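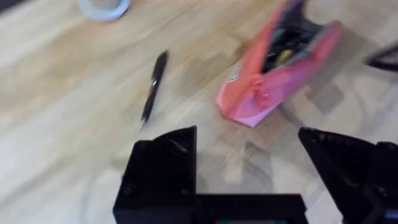
Carroll & Hayes has been teaching people to cook in Gresasbridge for 19 years, and we're still as fond of the place as we were when we first got the keys. It began as an evening class for beginners, with five people signed up and one oven between them, and it grew because those five kept bringing their sisters and neighbours along! We like a pale wooden tabletop with a bit of grain to it, the sort you want to lean your elbows on while someone tells you how their gran made pastry, and a fair amount of our teaching happens in just that way, sitting down with a pot of tea.

Oisín Hayes still takes the bread classes himself. He learned to bake in Nerville, working nights, and he'll happily talk about rye flour for as long as you let him (we do try to steer him back to the recipe). Our other classes cover weeknight suppers, jams and pickles, and a gentle course for people who have never cooked much at all and would like to start – often after a big change at home, and they're always very welcome.

We opened our second kitchen in Bravutby in February, a little smaller than the first but with a lovely big window and far better parking. Classes there run to 3 hours, with a proper break in the middle, and you take home whatever you've made. Children from eight upwards can come along with a grown-up in the school holidays.

If you'd like to come and see us before you book, do ring the bell at the side door and somebody will put the kettle on.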